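Girex arms at the Trnka building: questions from staff
Wovus Used Books, Operations
Last updated 2020-06-30

These are the questions that came up at shift meetings and in the comment box. If yours is missing, send it to Bethel Gudeta in Operations and it will be added to the page.

What are the Girex arms going to do?

They pick up single books at intake, stand them up or lay them down so the spine and cover can be read, and put them in a tote. We are starting with 5 arms, all on the ground floor at Trnka. Grading, pricing, packing and customer returns stay with people.

Is anyone losing their job?

No one will be laid off because of the arms. That commitment is in writing and runs through the end of January. After that, any change in headcount has to be announced 60 days ahead, the same as before. We can't promise what the company will look like in three years, and we'd rather say so here than have you hear it somewhere else.

Will open positions be filled?

Two intake positions that were open in spring have been put on hold. The grading positions are still being filled, and current intake staff get first pick of them.

I work intake. What does my shift look like now?

You will spend less time lifting books out of boxes and turning them over. You will spend more time on books the arm has set aside, on checking records in Susivura, and on clearing stops. Each person on intake looks after one arm. You will not be asked to watch two until everyone on the shift agrees it can be done safely.

Does my pay change?

Your base rate stays the same. People who finish the arm operator training move up one pay step, starting with the next full pay period. The old per-box bonus is gone, because the arm sets much of the pace and a bonus tied to it made no sense. The average bonus from last year has been added to everyone's base rate.

How long is the training?

Two half days, paid, during your normal hours. The first covers safety and stops. The second is at the arm with someone who already runs one. If you want a third half day, ask for it. It won't be held against you.

What if I don't want to work with an arm?

Tell your shift lead. There is hand work at Trnka and there will be for a good while — oversize books, sets, anything with loose pages, and everything that comes in damp. We will try to place you there first.

How fast is it?

Slower than most of you. In the trial the best day for one arm was 431 books in a shift, and the same station run by hand averaged 502. The arm doesn't get sore wrists, though, and wrist and shoulder complaints are the main reason we started looking at this. Intake had more of them than every other department put together.

What does it have trouble with?

Thin pamphlets, very glossy covers, books with a rubber band around them, and stacks that have stuck together. It also slows down when a book is leaning. Over the trial we logged some 109 stops, and most of them were cleared by hand in under a minute. Write down the ones that take longer, please. The log sheet is on the clipboard at each station.

Can I reach in to fix a book?

Only after you press the stop button and the light on the base has gone solid. Never reach in while the light is blinking, even if the arm looks still. This applies to supervisors too.

Is the camera on the arm recording me?

The camera sits low, near the gripper, and points at the book. Hands can show up in it when you clear a stop. Those pictures are kept for 14 days to sort out faults and are then deleted. They are not used for reviews, breaks or attendance, and shift leads do not have access to them.

Does it handle books that aren't in English?

Yes. Picking up a book has nothing to do with the language on it. Reading the title is a separate step, and Susivura is weaker there. Titles in Chinese, Korean, Arabic and a few other scripts go to a person for checking before they are listed. If you read one of these languages and would like to do that work, let Bethel know. It counts as grading work and is paid at the grading rate.

A Chinese paperback, 狼道, at the gripper:
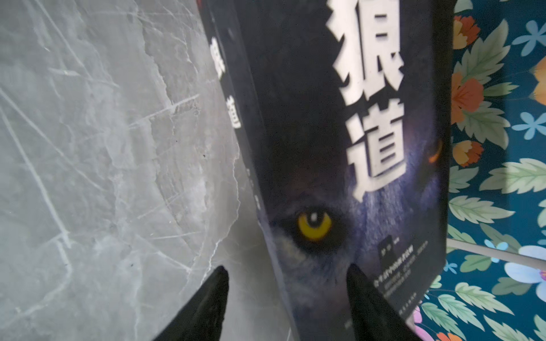

Who to contact

Arm stopped and won't restart: your shift lead, then the maintenance desk.
Pay step or training dates: Bethel Gudeta, Operations, second floor at Trnka.
Wrong title or missing record: use the Report button in Susivura.
Pain in your hands, wrists or shoulders: tell your shift lead the same day and fill out the green form.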